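# Auger drive questions I get every week

**Which drive do I need for my machine?**
Send me your machine's weight and its hydraulic flow, and I'll match them up. Guessing from the paint color doesn't work (people try!). Most compact loaders end up on the Torby, and bigger excavators go on the Plerningate.

**Can I run a Torby on a skid steer and an excavator?**
Yes, with a second hitch. The Torby weighs 400 pounds with the hitch on, so please use a hoist when you swap.

**How often do I change the gear oil?**
First change at 10 hours, then every season. I do mine in April, before the fence jobs start rolling in.

**What does a rebuild cost?**
A Torby rebuild is $1,325 and a Plerningate is $1,808, seals and bearings included — shipping is extra.

**Will Imar bits fit?**
They will if you have the hex adapter. Ristić bits go straight on.

**My drive leaks at the output shaft. Is it dead?**
Probably not! It's usually a seal with fishing line or wire wrapped behind it. Stop digging and call me.

**Who do I ask for?**
Me, or Huguette Vachon at the parts counter. She's off on Thursday.

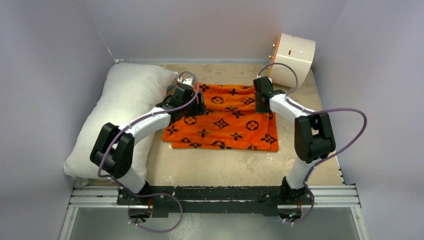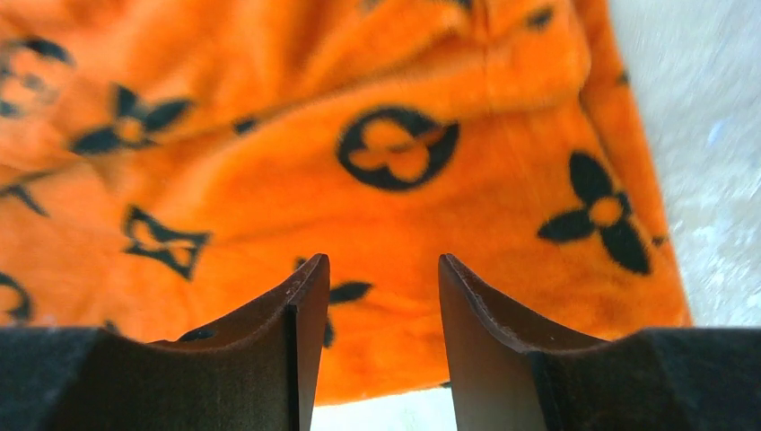 *Two arms over the orange blanket, then the plush fabric up close.*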